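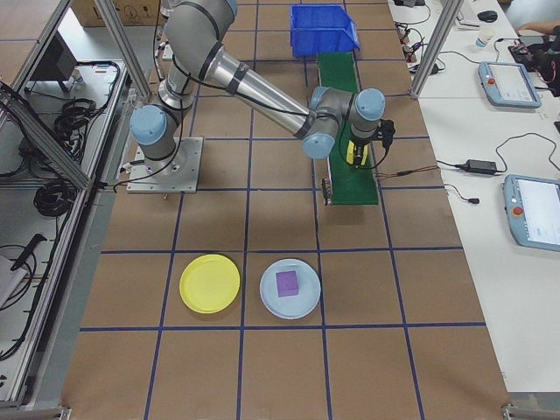
Plates and parts bin on the taped board

Cardboard top on a work table, tape grid lifting and plates sliding

posted by Jaanus Lepik, May 2, 2021

I covered my work table with brown panels and marked them off in squares with dark blue tape. Each square is a spot for something. Right now I have a yellow plate and a light blue plate next to each other, and small blocks get sorted onto them. There is also a short green conveyor with a blue open-front bin past the far end.

Two problems. The tape edges curl up after a week or so, mostly where two strips cross. And the plates creep out of their squares whenever the table gets bumped. I would like to keep the panels because they are cheap to replace. What tape should I be using, and how do I keep the plates put without gluing them down?

Mārtiņš Luik

Cardboard sheds dust, and the tape sticks to the dust instead of the board. Wipe the panels with a dry cloth and then put on one thin coat of clear water-based sealer. Let it dry overnight. I used Drestby matte on mine and it took 40 minutes for two panels, including cleaning the brush. Don't flood it or the board will warp.

For the crossings, don't lay one strip over the other. Run the long strips first, then cut the short ones so they butt up against them. Press everything down with the back of a spoon. My last grid was done this way in August and I have replaced 5 strips on it.

For the plates, cut a circle of rubber shelf liner a little smaller than the foot of the plate. It grips fine on sealed board and you can still lift the plate off to wash it.

gridandglue

shelf liner yes. or museum putty but it pulls the paper off cardboard, ask me how I know

Trusetti

I gave up on tape and drew mine with a paint marker and a long ruler. No curling. You can't move the lines later, so measure twice. If the table gets bumped a lot I would look at the table legs too. Mine had one short leg and a folded piece of felt under it stopped most of the sliding.

Jaanus Lepik

Thanks. Sealer is on order, and I will try the liner tonight. One leg does rock a bit.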